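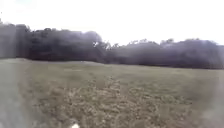 Two weeks into my new job title and I still reach for the mower keys every morning. They aren't on the hook anymore. I'm a "field systems lead" now, if you please, and what I mostly lead is a robot from Kumatix that drives itself over the grass at Hasetcombe and checks the turf for us.

I used to walk all of it. Every January, through the mud, with a clipboard, and I grumbled the whole way round! Now I sit with a tablet and go through what comes back – 391 stills from one outing – and mark the spots that want seed. My knees are thrilled. My eyes, less so.

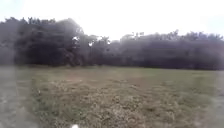

Dry, patchy grass out in the middle, greener up by the trees.

Dineo took it harder than me. She's been on the grounds crew longer than any of us and she can tell you what's wrong with a lawn by standing on it. Her hours haven't been cut (I asked, twice) but she's been moved to the flower beds for 80 percent of her week, and she misses the big field. Precious, on the other hand, loves the thing and has already been on the training course in Sudton.

What I miss is the talking. We used to do the walk in pairs, and that's where you heard about people's kids and who was looking for another job. I've asked if we can keep one walk a month. Still waiting to hear.

Last updated November 18, 2025

Recent posts
My last day on the big mower
What to pack in a winter lunch box
Zinhle's onion bread, finally

Home About Archive Contact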